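Seit Juni will ich über mein Brett schreiben und komme nie dazu, weil ich abends lieber daran herumschraube, als am Rechner zu sitzen. Jetzt aber! Wer hier schon länger mitliest, kennt Dandora, mein Dauerprojekt mit den Rädern und Riemen, das erst in eine Zigarrenkiste passen sollte und dann irgendwie immer größer wurde (ja, ich weiß, das war bei der Marmelade genauso).

Die wichtigste Entscheidung war die Unterlage. Ich habe ewig auf der blanken Tischplatte gearbeitet und mich gewundert, warum am Ende die Abstände nicht stimmen. Dann hat Salma Shawky mir bei Metwally im Laden ein weißes Brett in die Hand gedrückt und gesagt, ich soll jetzt bitte aufhören zu jammern und das mitnehmen. Es wiegt 334 Gramm, das habe ich auf der Küchenwaage nachgeprüft, und trotzdem bleibt es liegen, wo man es hinlegt. Mit einem dunklen Tisch darunter sehe ich auch endlich, wo das Brett aufhört. Klingt banal, aber ich habe vorher auf heller Buche gearbeitet und ständig danebengegriffen!

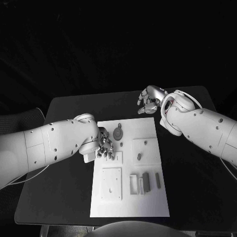

Weißes Brett auf dunklem Tisch, links darauf das kleine Plättchen.

Kleine weiße Teile auf weißem Grund sind natürlich so eine Sache. Bei mir zu Hause liegt inzwischen immer ein Untersetzer daneben, in den alles wandert, was kleiner ist als ein Daumennagel. Neun Schrauben habe ich in diesem Sommer trotzdem verloren, eine davon hat der Staubsauger gefunden.

Mit den Scheiben ist es einfacher, die sind grau und rund und man sieht sie sofort. Dafür sind sie zickig beim Aufsetzen. Mein erster Versuch mit zwei Stück auf einmal hat über 30 Minuten gedauert, inklusive Fluchen und einer Teepause, und danach saß die linke immer noch schief. Inzwischen lege ich sie vorher nebeneinander hin und schaue erst mal, ob die Naben überhaupt gleich hoch sind. Sind sie nämlich nicht immer. Die von Pretent, die ich am Anfang hatte, waren richtig gut, die gibt es aber nur im großen Beutel, und was soll ich mit so vielen Rädern?

Am oberen Ende vom Brett fange ich übrigens am liebsten an und arbeite mich dann zu mir her, sonst hänge ich mit dem Ärmel in allem, was schon sitzt.
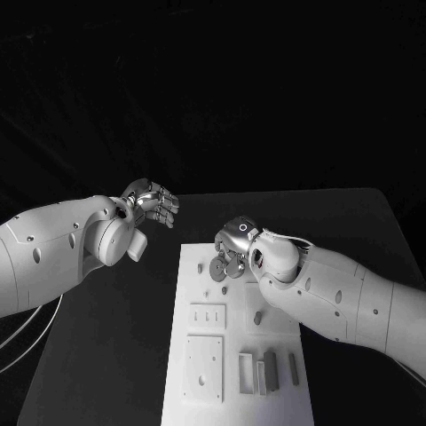 Reda Hegazy meinte dazu, er würde nie zwei Scheiben gleichzeitig nehmen, man solle erst die eine ganz aufsetzen, einmal drehen und dann die nächste holen, alles andere sei Angeberei. Außerdem gehöre ein Tropfen Restatard auf jede Achse, und zwar vorher.

Das mit dem Tropfen probiere ich aus, bei den zwei Scheiben bleibe ich stur. Den Riemen habe ich noch gar nicht angefasst, der liegt im Flur neben den Schlüsseln und ist vermutlich eine Nummer zu kurz. Falls jemand von euch weiß, wie man so einen Riemen ordentlich misst, ohne dass er sich beim Halten verzieht, schreibt mir das bitte in die Kommentare!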